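Type your search and hit Enter

How to find out why a two-arm folding cell drops the second fold

We use cookies to remember your settings. Accept / Manage choices

Most advice on this fault starts with retraining the model. I'd leave that for last. In September we had a cell that folded shirts well enough until the second fold, then let go of the collar side and carried on as if it still had it. Two people told me the policy was bad. It had been fine for 435 folds, and I don't believe a policy goes bad overnight.

What follows is the order I check things in now. You need a hex key set, a notebook, and one garment you can sacrifice.

1. Stop the cell properly

Press the emergency stop and wait for both arms to settle. Support the forearms by hand if yours have no brakes – plenty of small arms will sag the moment power goes. Pausing the software is not a stop. I've seen the Collberg controller finish a queued move after the screen said "paused", and I don't trust any of the others to be better.

2. Save the log before you touch anything

Copy the log off the machine first. Ours, a Urnus build, keeps only the last 500 cycles and overwrites the rest without asking. Look for the gripper current on the side that dropped. If the current rises and then falls away before the lift, the finger had cloth and lost it. If it never rises, the finger closed on air and you can skip to step 5.

3. Check the fingertips

Wipe both pads with a lint-free cloth and a little alcohol. Cotton fluff builds up faster than the maintenance sheet admits. The Trendthorpe pads we bought were sold as good for a very long life, and ours were shiny at 3,695 closures. Press a thumbnail into the pad. If it feels hard and glassy, replace it, and replace the one on the other arm too.

4. Go over the cable at every joint

With power off, move the arm by hand through the whole second fold. Watch the cable where it loops past the elbow. A tie that's too tight will tug on the connector only at full reach, and that gives you a fault that shows up once in ten folds and never while someone is looking. Cut the tie, leave more slack, tie again.

5. Clear the work surface and fixtures

Take out anything that isn't the garment: scraps, tags, paper, tools. Check the rail as well as the table.

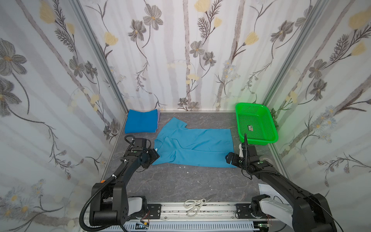
Rachid Abdel Hamid spent most of an afternoon on our camera calibration before anyone thought to ask what else was lying within reach of the arms. Loose tools are a safety matter before they're a folding matter. A gripper that pushes a blade along a rail doesn't know it has done so, and the collision limit on our arms was set too high to care. Lower yours while you test.

6. Check the zero position

Send each arm to home and measure from the fingertip to a fixed mark. Ours should have read 492 mm on both sides. The left one was 4 mm short. The encoder reported a perfect home every time, so all the dashboards were green and all of them were useless. Two bolts on the base plate had backed off a little.

Tighten, re-home, measure again. Then do it once more after an hour of running, as a base that has shifted once will often shift again.

7. Run slowly, one garment

Set speed to a quarter. Keep your hand on the stop and your face out of the booth. Use the same garment, laid the same way each time, and write down each drop with the cycle number.

Tianyou Cheng argues for testing with mixed garments right away, and the Ndung'u setup notes say the same. I disagree. If you change the cloth and the bolts together you learn nothing about either one.

If it still drops the collar after all this, fine – go and look at the model. Bring your notebook, and compare the drops against the gripper current from step 2 before you agree to collect any new data.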